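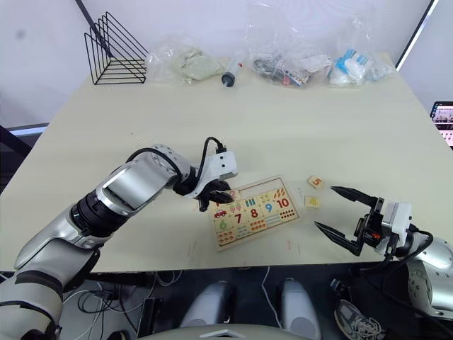
Item 477, number puzzle, on the play table with two tiles off the board.

**Florkstead Play Library: toy and table check**
Room: Provholm
Date of check: May 10, 2025
Previous check: November
Items covered: wooden number puzzle (item 477), play table, storage bag, Cormier cupboard

Key: P = pass, A = pass with action needed, F = fail and take out of use

## 1. Puzzle board

- [x] **Raised border firmly fixed on all sides (P).** Pressed along each side with the thumb. No movement and no creaking at the corners.
- [x] **Corners and outer edges smooth (A).** Front left corner has a rough patch that catches on a cotton cloth. No splinter came away. Rub down with 200 grit and wipe.
- [x] **Back of board flat and clean (P).** Item number still readable. The old number from before the move has been crossed out but can be seen, so please go by the newer label when signing out.
- [x] **Printing sound, no flakes (P).** Rubbed with a damp white cloth over the numerals and the small counting pictures. Nothing came off on the cloth.
- [x] **No swelling or lifting from damp (P).** Board rocked very slightly on the table at first. It was crumbs. Flat once they were wiped off.
- [ ] **Maker's leaflet present (A).** Missing, as it was in November. Flikon have been emailed for a replacement copy. Leave this box open until it arrives.

## 2. Loose tiles

Take the tiles out one at a time and look at both faces and all four edges. Put each one back before moving on to the next, unless it needs work.

- [x] **Tiles lift out without force (A).** Most are fine. One in the top row was tight and had to be eased out from the side. It has not swollen as far as I can tell; there was dried paste in the slot. Cleaned out with a cocktail stick.
- [x] **Edges free of splinters (P).**
- [x] **No bite marks that break the surface (A).** Tile 5 has shallow dents on one edge. The surface is whole. Check again next time and compare with the note in the book.
- [x] **Tile too large to fit in the small parts tester (P).** Tried flat, on edge and at an angle. Same result each way.
- [x] **Faces clean (P).** Wiped with the mild solution, then with plain water.

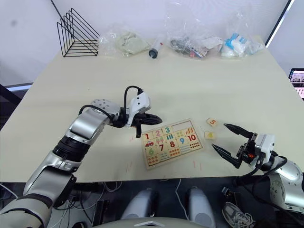 Slots need as much attention as the tiles. Run a dry brush round the inside of each one and tip the board over a sheet of paper afterwards. On this check that produced sand, a bit of glitter and a thin curl of modelling dough, all from the top row. A slot with anything stuck in the bottom will leave its tile standing proud, and that is when children start prising at it with a spoon handle or their teeth.

- [x] **Slots clear to the bottom (P after cleaning).**
- [x] **Walls of slots not crumbling or chipped (P).**
- [x] **No glue or tape used as a repair (P).** There was tape on the bag (see section 4) but none on the board.

## 3. Play table

- [x] **Stable when leaned on (P).** Leaned on each corner in turn with a forearm. The floor pads are worn on the window side but even.
- [x] **Edges and corners without chips (P).**
- [x] **Fixings underneath tight (A).** One bolt needed a quarter turn. Put the hex key back in the Cormier cupboard, top shelf, in the tin.
- [x] **Top clean (A).** Faint reddish marks on the cream top, on the near side of the puzzle. They cannot be felt with a fingertip. Try warm soapy water first. Do not use the cream cleaner again, it dulled the other table.
- [x] **Light level suitable for table play (P).** Meter reading 400 lux at the middle of the table with the blind up.
- [x] **Clear of hot surfaces, sockets and trailing blind cords (P).** Cord cleat checked, screws tight.

## 4. Set complete and ready to lend

- [x] **All tiles present against the stock card (P).**
- [x] **Each tile goes into its own slot (P).** See comment.

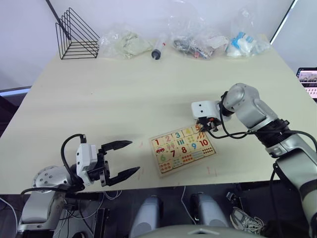

Completeness is checked with everything on the board, never by counting what is in the bag. In the last lending period 8 sets came back with a stray piece from something else, and a bag count would have passed every one of them. Look along the rows in order. The top row starts with the red 1 and has the orange 5 towards the other end, and the 7 and 8 come before the blue 9 in the row under it. Then run a flat hand across the lot and feel for any tile that sits higher than its neighbours.

- [x] **Storage bag sound (F).** Seam split at the bottom and taped over on the inside. The tape is peeling and would make a choking risk of its own. Bag taken out of use. Spare issued from the Cormier cupboard, drawstring removed first.
- [x] **Age label on bag (A).** Needs copying on to the spare bag before the set goes out.
- [x] **Stock card matches (P).** Card says ten numerals, board to match. Someone has pencilled "car is loose" next to it. The red car on this board is printed, and I found nothing loose there. Pencil note rubbed out.

## 5. Actions

| Ref | Action | Needed before lending? |
|---|---|---|
| 1 | Sand front left corner of board | Yes |
| 2 | Write age label on spare bag | Yes |
| 3 | Treat reddish marks on table | No |
| 4 | Replace floor pads, window side | No |
| 5 | Chase Flikon for leaflet | No |
| 6 | Recheck dents on tile 5 | No, next check |

## 6. General comments

The set can go back on the shelf once refs 1 and 2 are ticked off in the book. Until then it stays on the top shelf of the cupboard with the orange tag through the bag.

The small parts tester is cracked at the rim. It still measures true, but it should be replaced before the next round of checks. Order it with the floor pads to save on postage.

The next full check of Provholm is in November. The bead frames and the two shape sorters were not looked at this time and keep their earlier status.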